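Machines and Everyday Work, Unit 4: Can It Clear a Table Yet?
Instructor: Wendy Whitlock
Handout for the November sessions. Bring it with you. Last year people did not bring it with them.

Where we left off

Virgilio Belmonte's guest talk ended with a question from the back row: if a machine can weld a car door, why can't it put away my groceries? Virgilio said "give it 20 years" and went to catch his train. We will try to do a little better.

The car door arrives in the same place, at the same angle, every time. Your groceries do not. A factory is a building arranged so that the machine never has to be surprised. A kitchen is arranged by whoever was in it last.

The task for this unit

We use the Mapplebeck table exercise, which runs entirely in simulation. There is a table, there are things on it, and there is one arm. The full instruction sheet is longer than the one I was given for my mortgage, so we will only use the part about picking up light household objects.

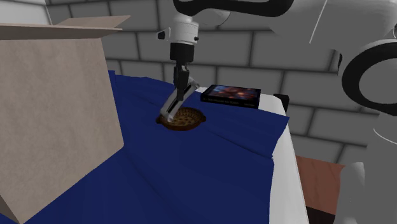
Fig. 1. Two fingers and one basket. The book is behind the gripper.

A small child does this without a plan. For the arm, somebody has to settle where the rim is, how far apart the fingers should start, how hard to squeeze, and which way to come in without knocking into the neighbors. Woven things are a nuisance in their own right. A real one gives when you pinch it, and a simulated one gives only as much as its author bothered to make it give.

Note for the homework: "grasp" and "pick up" are separate steps, and they get scored separately. Clive Pearce lost a whole evening to this. A gripper can have hold of something and still be nowhere near lifting it.

Why simulate at all

Cost, mostly. You can run 2000 tries overnight and sweep up nothing in the morning. You can also move the table, change the cloth, or swap the bowl for a mug by editing a line of text. Carol Blackburn calls this "housework for people who dislike housework," and she has a point.

The catch is the trip back to the real world. Friction is guessed. Cloth is guessed badly. An arm that does well on screen may meet a real tablecloth and drag it, with the dinner on top, slowly onto the floor.
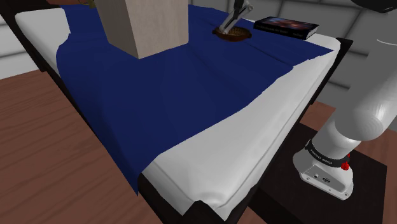 Fig. 2. A wider view of the table and arm. Note how little of the room the arm can reach from where it is mounted.

Reach is the thing the brochures skip. The Rirkau brochure (in your packet) promises a "complete kitchen helper." Read it with a pencil and circle every verb. Then ask of each verb: from where? A fixed arm helps with whatever you carry over to it, at which point you have done a fair share of the chore yourself.

Shape and what you can grab

Baskets and bowls have a rim, which is a kindness. Books lying flat have almost nothing to get a finger under. Plates are worse than they look: wide, thin at the edge, and unforgiving about being held off center.

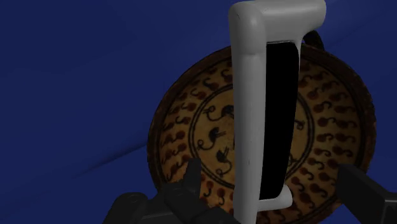 Most of the trouble at this stage is deciding where the fingers go. People shift their grip halfway through without noticing. A two-finger gripper usually has to let go and start over, and letting go of crockery is its own subject.

Sharon Athumani timed her own family clearing up after supper and got some 300 separate grabs, counting the dog's. If a machine gets each one right 99 times in 100, you can work out how many forks end up under the stove.

So, can they do it yet?

One object, known ahead of time, in good light, with nobody leaning over: often, yes. A real table after real people: I would keep the dish towel handy. The Nestow reading is more hopeful than I am and the Grandilmont reading is gloomier. Read both and see who you'd rather have over for dinner.

For next time

Pick one chore you did this week. Write down every step, including the ones you are embarrassed to call steps. Mark the ones where you used both hands, and the ones where you changed your mind. One page. Sharon's was eleven, and I did read it.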